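About Jullthorpe Sewing School

Jullthorpe is a sewing school for people who want to make and mend their own clothes, and who would like some company while they do it.
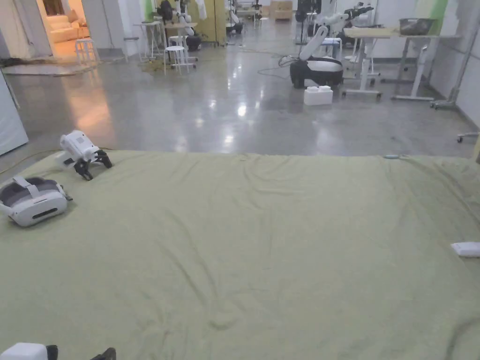

We teach complete beginners, people who sewed in high school and lost the knack, and a good number of people who are already better than they think they are. Classes run six evenings a week and on Saturday mornings, and every one of them is small enough that you'll get help when your bobbin thread turns into a bird's nest (and it will, it still happens to us!).

How we got going

Setsuko Murakami started the school after years of altering wedding dresses in the back of a dry cleaner's on Yazzie Street. Customers kept asking her how she did things – how she moved a zipper without leaving marks, how she took in a lined jacket – and she kept telling them to pull up a chair. Before long there were three chairs, then a waiting list, and then a lease on a former tile showroom with big windows and terrible heating. We fixed the heating in our second year.

Kanako Sugiyama joined as our pattern cutting teacher. She trained in menswear and she is wonderful on trousers, which most home sewers are scared of and really shouldn't be. Her Trouser Block course runs for 14 weeks and you leave with a paper pattern drafted to your own measurements, plus at least one pair you can wear out of the house.

What we teach

First Seams is where most people begin. You learn to thread a machine, sew a straight line, turn a corner and put in a hem, and you make a drawstring bag and a simple skirt or pair of pajama pants. No experience needed, and you don't have to own a machine.

After that you can go pretty much wherever you like. We have classes in shirts, coats, knit fabrics, quilting and hand embroidery. Our Mending Night is the loudest evening of the week. Bring jeans, bring sweaters with moth holes, bring the coat with the ripped pocket. We have a darning mushroom for everyone and a big tin of buttons that came with the lease.

In July we run a summer session for teenagers, and we love it. They aren't afraid of anything. Last summer one group made raincoats out of old tent fabric, with taped seams and hoods, and two of our adult students asked if they could sign up for the next one.

The fabric shelves

We keep a small stock of cottons, linens and wools for students to buy by the yard, mostly ends of rolls from Fuvach Mill. The colors change all the time, so if you see a green you like, get enough for sleeves! The pattern library has over 2,000 patterns, many of them from the seventies, and you can trace any of them for free while you're enrolled.

Visiting us

You're welcome to come and look around before you book. The door is at the side of the Drastell Building, up the ramp, and the bell is louder than you expect. Drop in any weekday afternoon, or send us a note through the contact page and tell us what you'd like to make.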